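The Pladness Play Kitchen - a little gallery

Posted 2018-05-07 by Manuela Amato

Quite a few of you have asked what is in the play kitchen these days, so I have finally sat down with a pot of tea to put a page together. It began in April with a single box of pretend food that Riaan Nkuna passed on to us when his own two had grown out of it, and it has been spreading ever since, as these things do. The rule I set myself at the start was that the crockery and the cooking things should be near enough to grown-up ones in shape that a child would know straight away what each was for, and that the colours should be soft ones that sit well together. I have mostly kept to it - the ketchup is as red as ketchup ever was, and I wouldn't have it any other way.

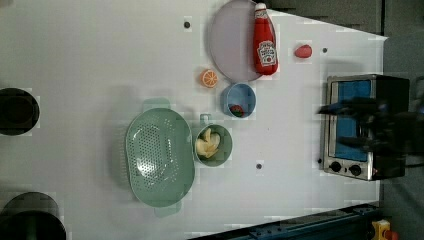

Lavender plate, sage-green colander and mug, and a strawberry in the little blue bowl.

The plate is everybody's favourite and gets used for breakfast, dinner, birthday cake and once, I'm told, as a steering wheel. I found it on the Flostetti stall, at the bottom of a crate of odd saucers, and paid 2 pounds for it, which still pleases me every time I get it out. The colander came later. I had been looking for one with plenty of holes in it, having noticed how much children like to hold such things up to the window and peer through, and this green was so close to the mug that I took it for a sign.

Now, the toaster oven. I went back and forth over it for weeks, as it takes up a fair bit of room and there was a perfectly nice set of pans from Gruron for 25 pounds that would have stacked away in a corner. But an oven gives a game its middle, if you see what I mean. Something has to go in, everyone has to wait, and then there is the great business of deciding whether it's done. I like the silver front and the two round knobs,

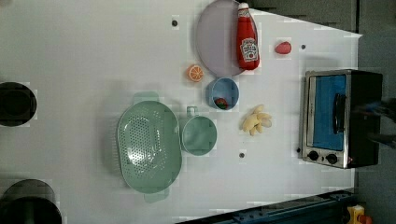 and I like even more the arguments over who is allowed to be in charge of them, which are usually settled by one person doing the cooking and another taking the orders. We have had menus written out on the backs of envelopes, with orange slices at 100 pounds each and strawberries at 200, so it is not a cheap place to eat. The peanuts in their shells are the side dish, and they seem to go with everything. One very serious young cook served them to me with banana and stood over me until I'd said it was delicious.

Tidying up has become part of the game too. Small fruit goes into the bowl, the bowl goes on the plate, and the whole lot is carried off to the Venter cupboard (the tall one by the door, for those who haven't been lately) with a good deal of ceremony. Soft toys are welcome at the table as guests, provided they go home to their own basket afterwards and don't get put away with the crockery.
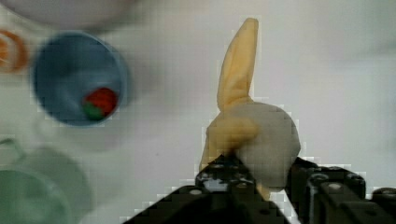 Riaan Nkuna: Lovely to find the old food box has gone to such a busy kitchen! Ours always played shops with it, never cafés, and the strawberries were forever going missing down the back of the settee. I think there may still be a few bits in the loft, so I'll have a rummage and bring over whatever turns up. Do you have any use for a second mug?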